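Teaching by demonstration (robotics)

Teaching by demonstration is a way of getting a robot to do a job by doing the job with it, again and again, while a computer keeps a record. A person may take hold of the robot's arm and lead it through the motion, or may drive it from a distance with a second set of controls. Either way the robot ends up with a pile of worked runs to learn from - and it's a wonderful thing to see a machine pick up a household chore this way!

The method goes by several other names, including learning from demonstration, imitation learning and programming by demonstration. The names overlap, and many writers use them freely in place of one another.

Leading by hand

In hand guiding, also called kinesthetic teaching, the motors are set so that the joints move easily, and the teacher pushes the arm where it should go. Anyone can try it within minutes. It works beautifully for wiping, pouring and placing, where one arm does most of the work. Two arms are harder, because the teacher needs a hand for each and still has to keep out of the view of the cameras.

Remote control

In remote control, or teleoperation, the teacher stays clear of the robot and moves a pair of handles, gloves or smaller matching arms. The robot's arms follow. The teacher can watch the work directly or through the robot's own cameras, and both hands are free to act together, just as they would at a kitchen table. This is the usual choice for cloth, which nearly always wants to be held in two places at once.

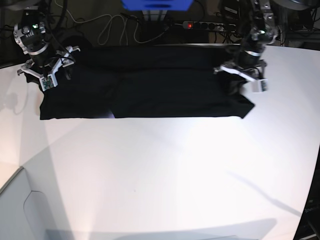
A drawback is that the teacher can't feel the cloth. Some control sets push back on the hands when the gripper meets something firm, but thin fabric gives almost nothing to feel, and the teacher has to judge a pinch by eye. New teachers tend to press too hard at first. With practice the motion smooths out, and a good teacher is a pleasure to watch.

Clothing as a test task

Folding clothes has become a favorite test. A cup keeps its shape wherever it goes, but a shirt can lie in endless ways, and every tug changes the next step. Dark clothing adds a puzzle of its own, since creases and layers barely show on camera. A robot that has learned from light shirts alone may miss the edge of a black one altogether.

The Jirumia notes, a set of guidelines much passed around among people who teach cloth tasks, suggest 200 runs of a single fold before any training begins. They also ask teachers to vary the starting position and to keep the runs where a corner slips and has to be picked up again. Those recoveries are gold: a robot that has only ever seen perfect folds has no idea what to do with a bad one.

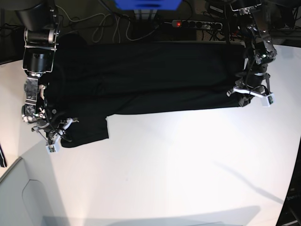 What is recorded

A typical run holds the angle of each joint, the opening of each gripper, and video from one or more cameras. A fixed camera takes in the whole table. Wrist cameras travel with the grippers and look closely at the place where finger meets fabric, though the fingers themselves often hide part of the view. All of it is stamped with a shared clock so that pictures and motions line up later.

The Bogale collection, put together by Divina Ignacio and Robel Tekleab, holds 1465 runs of folding and flattening by 4 teachers. Its close-up video is the part most often reused - a wide view may show that a gripper is near a hem, while the wrist view can help settle whether it has one layer or two.

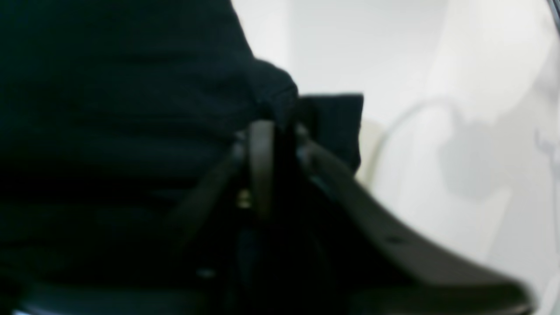

Natnael Derese would go further and drop the wide camera for the last part of a fold, arguing that a learner given both views leans on the easy one and never gets good at corners. Mesfin Kahsay disagrees, and has answered that a close view alone loses track of where the rest of the shirt has gone. Both positions have keen supporters, and most groups go on recording both views and sort out the question in training.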